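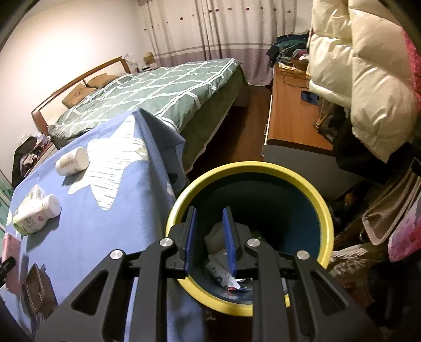
Where does your trash go? Out of your bedroom, sure, but then what? Lets follow it. Say you toss something in the bin tonight. Could be a wrapper, could be crumpled paper, and a lot of bedroom bins have both, like the teal one with the yellow rim, with paper and a torn white wrapper and some see-through plastic all in together. Easy to throw in. Harder to sort out later!

Stop one: the big can outside. Stop two: the truck. In Trirville the truck comes every 7 days, early, very loud. It squashes everything flat so more fits.

Stop three: the sorting hall at Pumphrey. Long moving belts. Magnets grab the steel. Blowers push the light stuff one way, heavy stuff rolls the other. People in thick gloves pick out what the belts miss. Nearly 682 bags on a busy morning, all before lunch.

What about boxes? Boxes are the good guys. Cardboard gets soaked in water till it turns to mush (the real word is pulp), then pressed and dried and it's cardboard again.

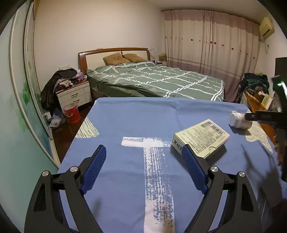
Flatten them first though. A box that's still a box is mostly air, and air takes up room in the truck. Open the ends, push down, done. Tape can stay on if it's just a litle bit.

Bottles: empty them, cap back on. Medicine is different. Never touch leftover medicine yourself, ask a grown-up, it goes back to the drugstore.

Greasy paper? Trash. Used tissues? Trash. Clean paper? Recycling, even if it's crumpled.

Try this at home. Put a second bin next to your first one, paper and cardboard only. Keep it going for 5 days. Then look in both bins. Which one filled up faster?

Next page: compost, and why worms like banana peels. Coming in August.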